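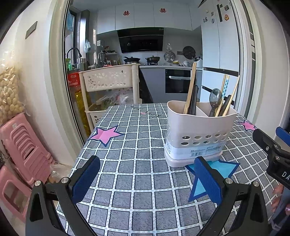

Who decides what a home robotics team buys next year?

At Pristix, the equipment planner does, and we're hiring one for our Uvunbridge office!

Equipment Planner, Home Manipulation
Part time, 16 hours a week, with a start in April

We collect kitchen and dining-table tasks with hand-held grippers, and we're getting ready to do a lot more of it. Next year's plan, which we call Tăng, takes us into a second site at Cutivstead and brings more gripper pairs, more spares and a much bigger pile of household goods than we've ever had to keep track of. Our current equipment list has 74 lines on it. Half of them were written by engineers in a hurry (you'll meet "cable, the good one" on your first morning), and we'd love someone who enjoys turning a list like that into a real budget.

You'll work out what to buy, when to order it and what can wait. You'll get quotes, compare lead times, and sit down with the people who run the sessions to find out what wears out first. We have a working figure of $3,778 to equip each new station, and your first big job will be to take that number apart and tell us whether we believe it.

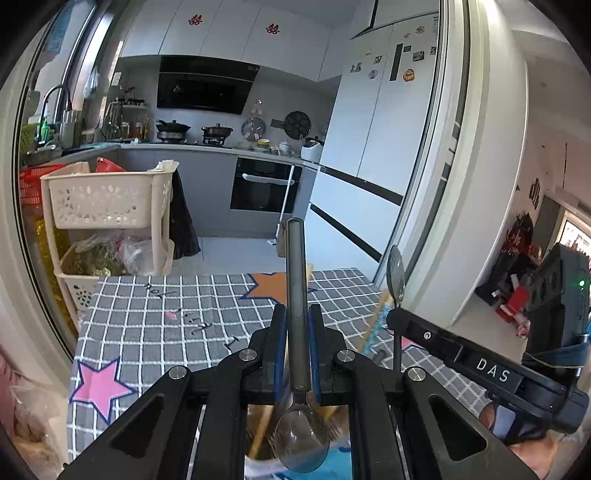

That figure covers one pair of grippers, batteries and chargers, storage, a carrying case and the first box of spare parts. It leaves out shipping between the two sites, and it leaves out repairs, which we've been paying for out of whatever was left at the end of the quarter. We'd like repairs to have a line of their own. We'd also like a sensible answer on leasing, as one supplier has offered terms and none of us has had time to read them properly.

What you'll be doing most weeks:

Keeping the equipment list current for both sites
Requesting and comparing quotes
Placing orders and chasing the late ones
Forecasting spares three months ahead
Visiting Cutivstead one day a month (travel paid)
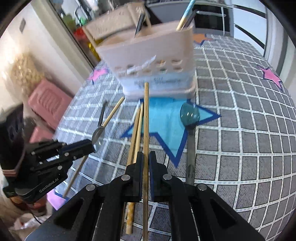 Spares and task items are where planning gets really interesting, and where our last budget was thinnest. Finger pads are the obvious case. Closing two blue pads on a long, thin wooden skewer is a very different job from picking up a mug, and we want pad orders tied to the kinds of tasks on the calendar. The items themselves need planning too: glass spoons and wooden chopsticks cost little apiece, but we have to be able to buy the same ones again in six months. Our task item inventory stands at 317 pieces, and it's going to grow.

What we're looking for

Two years or more of buying, stock control or lab management, in any field. A school science department or a restaurant group would be great preparation. You should be comfortable in a spreadsheet and happy to phone a supplier. You don't need to have worked with robots, and we'll gladly put a gripper in your hands in your first week so you can feel what the parts have to do.

How to apply

Send us a resume and one page on a purchase you planned from start to finish, including anything you'd do differently. Applications close Sunday, September 22, 2024. Interviews will be in Uvunbridge or by video, whichever suits you, and we'll reply to everyone who writes.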